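Repainting a metal planter box, is primer worth it?

mossbucket
Picked up two used metal troughs for the patio and want tomatoes in them by the end of May. My brother-in-law swears by Haslinger enamel straight onto bare metal. The guy at the garden center says primer or don't bother. Who do I listen to?

tinrooftess
Primer, every time! I skipped it on my herb boxes and the color came off in sheets by the second summer (I was picking flakes out of the parsley, yuck).

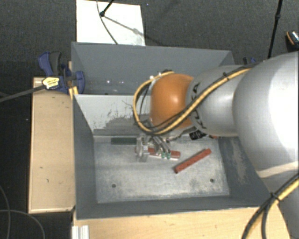
My own rule now is two thin coats of primer, a night in the garage, then color. Watch the low spots most, where stuff rubs and scrapes. You get dark scratches and jagged edges in the gray, like on the lower part of that divider, and once paint has an edge it just keeps lifting. Sand those edges till your thumb can't feel them.

gravelpit_12
Gotta disagree with Tess. I've had Haslinger on bare steel for years, no primer, still fine. Scuff it well and wipe it down twice. Primer's just one more can to buy.

tinrooftess
Is yours under a roof though? Mine get full sun and the sprinkler.

gravelpit_12
Carport. OK, fair.

mossbucket
Mine will be in full sun so I guess I'm buying primer. Anybody used the Meleo one?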